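The Long Life of the Kitchen Table

We use some cookies to make this site work. Accept all | Manage settings 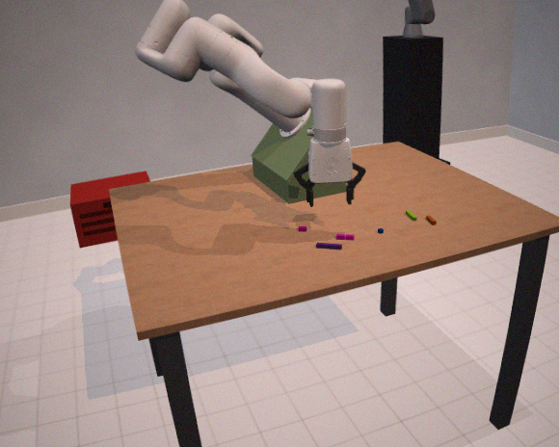

Buy the table before you buy the house, one reader wrote to us this fall, and let the house work around it. She had done it in that order and had moved the same table through 5 addresses, once with the legs off and a mattress tied around the top.

Most people go the other way. They sign the lease, measure the space beside the stove, and order whatever fits and ships by the end of the month. A few years later it goes to the curb with a loose leg and a white ring where somebody set down a hot dish.

Tables have become one of the stranger purchases in a home. A couch wears out and everyone expects it to. A mattress has a warranty. A solid wood table can outlast the people who bought it, yet it is often priced and treated like something seasonal.

At Flellovden, a repair shop that takes in tables, chairs and the odd church pew, the work is mostly the same three or four jobs. Joints dry out and loosen. Tops cup when one face has been sealed and the other left bare. Finishes fail near the kitchen sink side first, where wet hands land. Last year the shop took in 126 tables, and 23 of them could not be saved. Most of those had a thin face over pressed board that had swelled from water and would not go flat again.

The shop charges a flat fee to look at a table and takes it off the bill if the work goes ahead. Regluing a set of legs costs less than most people expect. Stripping and refinishing a top costs more, since the labor is slow and the drying time ties up bench space. A full job on a six-seat table last winter came to 1160 dollars, and the owner could have bought two new ones for that. She had eaten at it as a child and paid the bill.

Oil or varnish

The argument that comes up most is over finish. Oil soaks in, is easy to patch and needs doing again every year or so. Varnish sits on top and shrugs off spills, but once it chips the whole surface usually has to come off. Households with small children tend to do better with varnish. People who like a Saturday chore, or who don't mind stains, tend to be happier with oil.

Hilutia, which sells a hard wax finish, puts its product somewhere in the middle. Two coats, a day between them, and then nothing heavy on the table for a week. The week is where people go wrong. A finish can feel dry to the hand long before it has cured, and a fruit bowl set down on the second day will leave its outline for good.

For everyday cleaning, a damp cloth and a dry cloth are enough. Spray polish with silicone in it should stay off any table that may be refinished later. It gets into the grain and makes new finish pull away in small craters.

Where the old ones go

November is a busy month for secondhand tables. People want more seats for the holidays, and people who already bought new ones want the garage back. Prenavia, a resale warehouse, marks its dining sets down after the first weekend of the month and again before the new year. The big oval tables with extra leaves sit longest. Few apartments will take them, and the leaves get separated from their tables in storage.

Anyone shopping used should get down on the floor and look underneath. Check for screws driven in at odd angles, blocks added in the corners, and fresh glue. Push on one end with both hands and watch the legs. A little movement is normal and can be fixed in an afternoon. A crack that runs along the grain into a leg joint is a bigger job.

Height matters too. Older work tables were often built taller than dining tables, and ordinary chairs will feel low against them. Fourie, a small maker that builds to order, will trim legs on tables it did not make, and asks customers to bring in the chair they plan to use.

Share this story | 23 comments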